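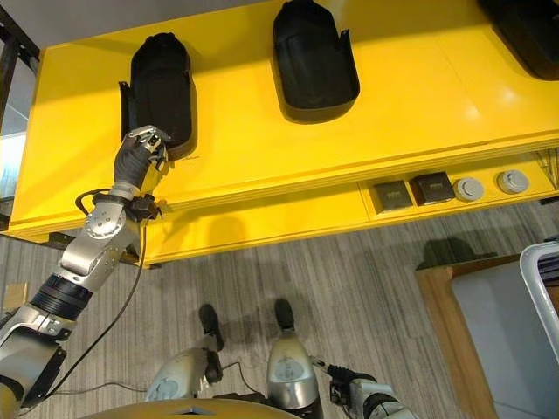
Plornmont Storage: Common Questions

What sizes do you have?
Units run from 40 to 300 square feet. The 200 square foot size fits most two-bedroom homes.

When can I get in?
The gate opens at 6 a.m. and closes at 10 p.m. Your code works at both entrances.

Do I need my own lock?
Yes. Disc locks are sold at the front desk. One lock per door, please. 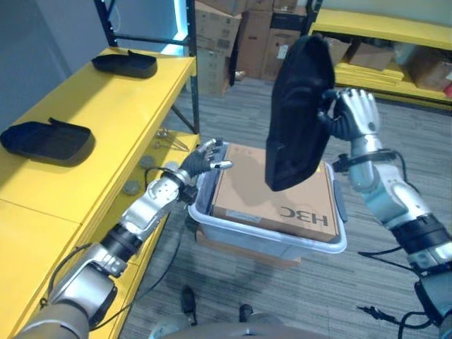
Can I pay by the month?
All units are month to month. Rent is due on the first, and there is a five-day grace period. Autopay can be set up online or with Verna Wojcik in the office.

What can't I store?
Food, fuel, paint, propane tanks, live plants and animals. Tires are limited to four per unit.

Is the building heated?
Building B is kept above freezing from November on. Building A is not heated.

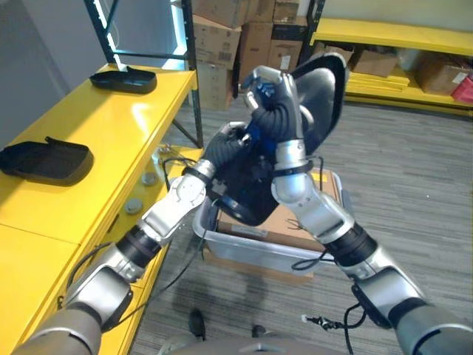 How do I move out?
Give us ten days' notice by email or in person. Sweep the unit, take your lock off and leave nothing by the dumpster. Deposits are returned in up to three weeks.

Can someone else use my unit?
Add their name to your lease first. Selorm Gbeho handles lease changes in the afternoon.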